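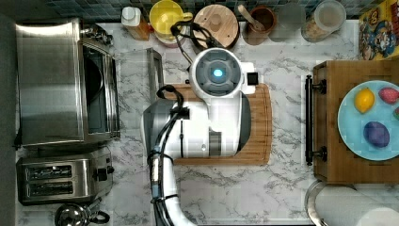
*Overhead view: cutting board, marble-patterned counter, one blue light.*

Fereshteh Yazdani has spent 41 hours in Pemotlow, a game about running a ferry terminal, and for most of them she was in the settings menu.

"I'd fix my controls, quit, and come back to somebody else's controls," she says. The somebody was her roommate, Shahab Rashti, who plays on the same couch and likes his camera inverted. The old version kept one set of preferences for the whole console, so whoever touched the menu last won.

The May patch gives every player a profile. It also moves the pause screen, which has annoyed almost everyone.
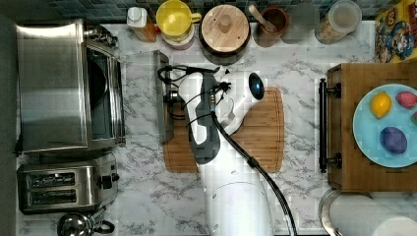 *Bamboo board with a grooved rim, small metal tray on edge.*

Iona Lindsay, who designs menus at Cavau, the nine-person studio behind the game, takes this calmly. Her first draft of the profile screen had 21 toggles. Testers opened it, looked at it for a while, and went to get a snack. The shipping version has six — plus a button marked "More" that leads to the other 15. 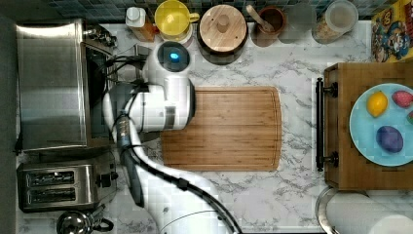 *White arm over the counter, toaster at left.*

Saves are still shared. Rashti found this out on Wednesday, when he loaded Yazdani's terminal and sold both her ferries. Lindsay says separate saves are next on the list, after the fog.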